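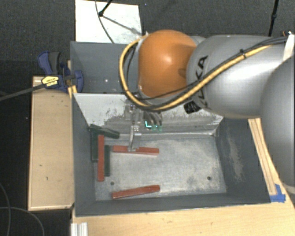 May 12, 2018

Cure trials, casting resin, continued from the last entry. Workshop at 19.5 C at start, 21 C by mid-afternoon. Humidity not logged, meter battery flat.

Purpose: find out whether the soft patches on the Lollanura panels come from the mix ratio or from the mould release. Barnabás thinks release. I think ratio, or more exactly poor mixing at the bottom of the cup. The two should look different when sectioned, so it is worth doing properly before any more resin is ordered.

Materials
Resin: Kerna slow, opened tin, stored with lid taped.
Hardener: the matching Kerna slow, same delivery.
Release A: Lirkum wax, the old tub.
Release B: PVA film, brushed, two coats, left overnight.
Moulds: silicone, flat slab, 195 mm long, 20 mm wide, 5 mm deep. All from the one pour, so surface finish should be the same on each.

Set-up
Nine slabs in three groups. Group 1 on release A, group 2 on release B, group 3 on bare silicone. Within each group one slab at the correct ratio, one short of hardener by a twentieth, one long by the same. All weighed on the small balance, tared with the cup on. The big balance drifts when the compressor cuts in and should not be used for anything under a kilo until it has been looked at.

Mixing was by hand with a flat stick, three minutes, then decanted into a second cup and stirred again for one minute. The double cup is new. It was left out on the Lollanura panels, as far as I can tell from the notes, which say only "mixed well".

Poured thin stream from one corner. No vacuum. Bubbles brought up with the hot air gun on low, one pass. Group 2 needed a second pass because the film had wrinkled at one end and held air under it. Trimmed the wrinkle off the third slab before pouring, left it on the other two.

Observations, afternoon
Correct ratio slabs all tacky at four hours, firm to the nail at six. Short slabs still tacky at six. Long slabs firm at six but with a greasy feel on top that wipes off with a dry cloth and comes back. Assume amine blush. Will wash with warm water and a green pad before testing hardness, otherwise the reading is of the film and tells us nothing.

No visible difference between releases at this stage. The wax group has a faint bloom on the underside at the edges, where I lifted a corner to look. Should not have lifted it. Marked that slab with a cross on the back and will leave it out of the edge readings.

Kept one deliberately bad mix for comparison: single cup, thirty seconds, scraped out to the last. It went into an odd mould and is not one of the nine. The scrapings show as a streak down the middle and the streak is soft. It looks very like the patches on the panels, same shape, same slightly darker edge. This is one piece and proves little, but I am writing it down before the hardness numbers come in and colour my view.

Temperature
The bench under the window runs warmer than the one by the door. Moved all nine to the door bench after the pour and turned the trays end for end at two hours. Anyone repeating this should pour on the door bench in the first place and save the carrying.

The oven is holding two degrees above its dial. Set it to 38 to get 40. Post-cure planned for half the length of each slab, so each will be cut across at the middle tomorrow, left half to the oven for five hours, right half left at room temperature. Use the fine blade. The coarse one chips the bottom edge and the chips get read as voids later.

Stock
Hardener is lower than the sheet says. The sheet has 2,316 g and the tin weighs in well under that with the tin's own weight taken off. Either a use was not written down or the starting figure was entered with the tin included. Suspect the second. Corrected the sheet in pencil, old figure left legible.

Wax tub nearly done. Do not reorder until this is settled.

Two boxes of cups from Lương arrived. They are the waxed paper type again and must not be used for resin, as the wax softens and comes off on the stick. Fine for plaster. Moved to the plaster shelf and labelled.

To do
Cut, wash, label halves.
Shore D on all halves, five readings each, same positions, using the plastic template and not by eye.
Section the bad mix across the streak and polish to 1200.
Ask Barnabás Hegyi for the panel offcuts, if he still has them. Need the piece with the patch nearest the edge.
Battery for the humidity meter.
Write up in June with the panel results if the offcuts turn up, otherwise on the slabs alone.

Added, evening: short slabs now firm at the edges, still take a nail mark in the centre. Covered the trays and left the extractor on low.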